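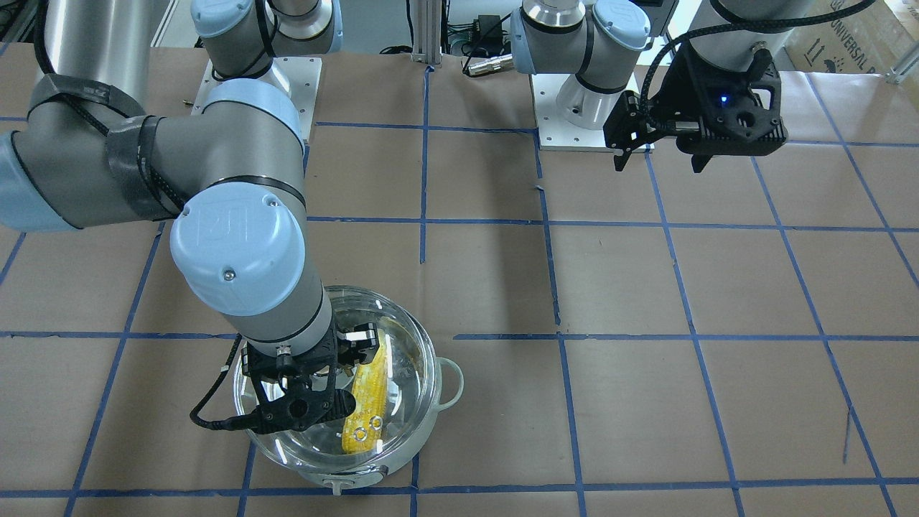

Does salt make corn tough, or is this only a story? I moved here from a country where we grill the corn on charcoal and sell it at the road, so boiling it is still a new thing for me, and every person gives me different advice. My mother-in-law says never put salt in the water. The man at the Colholm market says a big handful of salt, always. I use a clear glass pot with one yellow cob in it, so I can watch the colour, but the colour does not tell me about the chewing. Last week I made two lots, one with salt and one without, and I think the salted one had harder skin. My husband tasted no difference. Please tell me what you do, and also for how many minutes.
adwoa_tsikata

Posted by brinyjoe
No difference at all. I have salted the water for years. If the corn is tough then it was old when you bought it. Ask the man at Colholm when it was picked and watch his face.

Posted by third_paddock
I disagree with Joe. Salt for three minutes does nothing, I agree on that. But if you leave the cobs sitting in salted water while you finish the barbecue, the skins go leathery. My nan put sugar in instead. I don't bother with either. Butter and salt at the table.

Posted by adwoa_tsikata
Thank you both. Mine did sit in the water, for maybe the whole time of a phone call with my sister, so it was a long call. The market man told me "this morning" but he told me the same thing at four in the afternoon, with a different cob.

What about the lid? And do you start in cold water or boiling water? The recipe in my Castberg booklet says cold water, then turn off the heat when it boils. It seems to me too short.

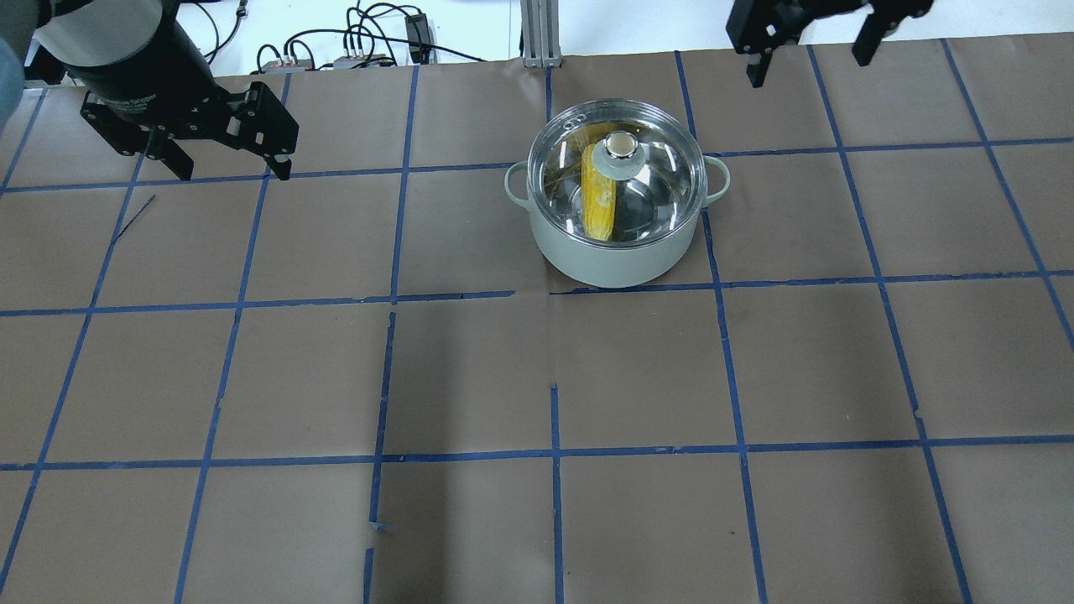 Quartey here. The booklet is right, in my opinion. Fresh corn needs almost nothing. Bring it to the boil, lid on, heat off, leave it five minutes and eat. People boil it for twenty minutes out of habit from the days when it was field corn with flavour like cardboard.

Posted by brinyjoe
Five minutes off the heat is fine for one or two cobs. Try it with a dozen in a big pot and the ones in the middle come out raw. I put them in water already at a rolling boil and give them four minutes, lid off so it doesn't go over the stove.

Posted by quartey
I did not say a dozen. She is cooking for two.

Posted by third_paddock
Has anyone here used the microwave? In the husk, four minutes, cut the fat end off and squeeze. The silk stays behind. I know some people on this forum think it is cheating.

Posted by brinyjoe
It is cheating.

Posted by adwoa_tsikata
I tried the microwave on Tuesday. The silk did stay behind, this part is wonderful, I hate to pick silk. But the flavour was more like steamed grass to me, and my fingers were burnt from the husk. Maybe my microwave is too strong. It is 700 watts, I do not know if this is a lot.

Posted by third_paddock
700 is on the weak side, so it's not that. Try leaving it to rest a couple of minutes and use a tea towel to hold it. The grassy taste is from the husk and some of us like it.

Posted by bumton_gardener
Can I say something about buying it? All this talk of minutes and salt, and the corn has often been in a cold room for a week. Sweet corn loses sugar from when it's picked. Look at the cut end of the stalk. If it is brown and dry, leave it there. The silk should be a bit sticky. And please don't peel every cob back to look and then put it down again, the peeled ones dry out and the next customer gets them. You can feel through the husk with your thumb if the tip is filled.

We grow ours at the Bumton plots and walk it straight to the kitchen. I do mine with no salt, three minutes, and I've never had a tough one.

Posted by brinyjoe
Because it's fresh. Which is what I said in the first reply.
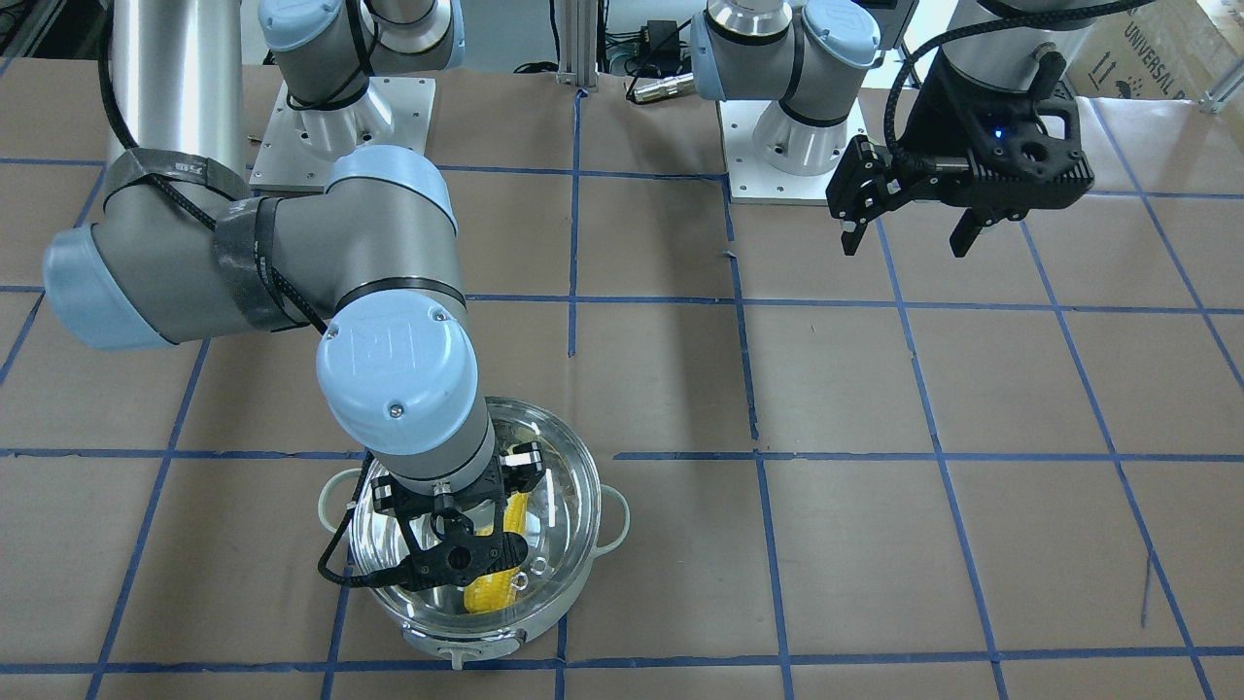 COLHOLM, December
Report from adwoa_tsikata, as I promised. I went to the market early and looked at the cut ends, like bumton_gardener wrote. Half of the box was brown. I took four cobs from the other half and the man was not so friendly after that.

Two cobs I cooked with salt and two without, boiling water first, four minutes, and I took them out immediately. I gave them to my husband and my mother-in-law and did not say which was which. My husband again tasted no difference. My mother-in-law chose the salted one as the softer, and when I told her she said that I had mixed up the plates. I had not mixed up the plates.

So for now I will use salt, but only a little, and no phone calls. The sugar I have not tried yet. third_paddock, how much did your nan put in, a spoon or more?

Posted by third_paddock
A dessertspoon to a big pot. For one cob I'd say a pinch.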